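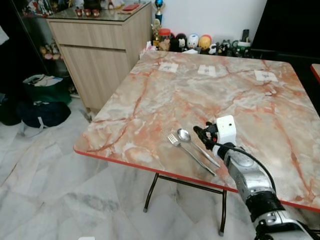

Folding tables are sold by load rating, and the rating says little about daily use. Gosen gives 80 kg for its square model, measured with the weight spread evenly. A diner leaning on one corner applies nothing of the kind.

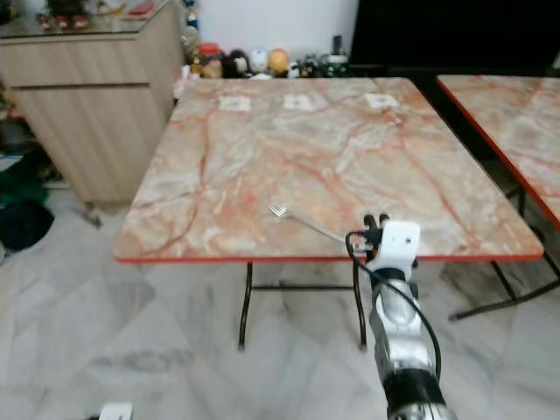
Wobble is the better measure. I would print corner movement in millimetres on the box, next to the price. Friederike Wegener objects that floors vary — true, but a test floor can be specified.

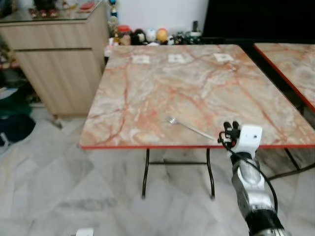
Fork on a square folding table with a marble-patterned top.

Frerichs already tests hinges over 479 folds and keeps the results in a trade sheet. Buyers should get that sheet too.

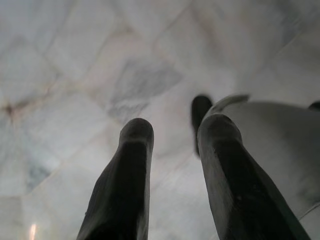 Until they do, press each corner in the shop and reject any table that moves more than 2 mm.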